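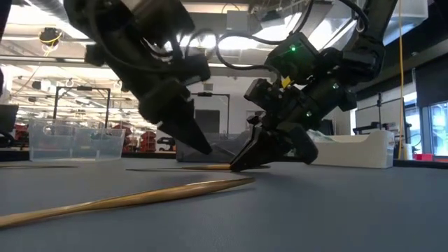
Tips from the Bench, with Antonina Pylypenko
Filed under: Sorting & Small Parts | 8 comments

If you've been reading these tips for a while you know I'm a bin person. Everything gets a bin. So when readers kept asking me about the Druvwood sorting kit (two arms, grippers, the software and a very thick setup booklet) I figured I'd write up what I've learned from living with one since December. You can rent it for 220 a month, and I'd rent before buying!

First tip – start with long, skinny things. Sticks, pencils, flatware. They're what most of us have rattling around in drawers, and they'll show you fast whether your grippers are lined up. A thin stick flat on a table is a harder pickup than a mug, believe me. My first evening I had the fingers set too high and they closed on air over and over, and I ended up eating dinner standing next to it with the booklet open.

Second, get a matte mat. Mine is a dull gray-blue and I love it. I tried a shiny vinyl tablecloth before that and the glare drove me nuts.
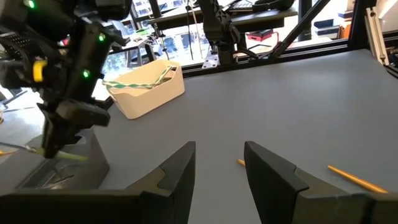
Go easy on how much you put out, too. Matěj Zelenák, who answers the Druvwood help line on Fridays, told me to stay under nine pieces until the settings feel right, and I still do. Leave a finger's width between pieces if you can. Anything floppy, like cord or ribbon, I sort by hand.

Bins go along the back, always, and not too tall. I like each one to look different so I can tell at a glance what belongs where – clear for the thin stuff, dark for the odds and ends, white for the silverware. Thrift store bins are fine. The Lysenko ones in the add-on pack are nice but you're paying for the name.

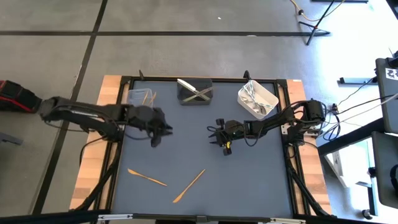 Cup, dark bin and white bin at the back, wooden pieces up front.

Gripes? The cables. Tie them up on day one, and leave slack at the joints. The booklet covers this on the very last page, for some reason. The kit is also slow, so if you want your silverware put away before company comes, use your hands.

Next time: drawer liners, and a reader's trick for stuck jar lids.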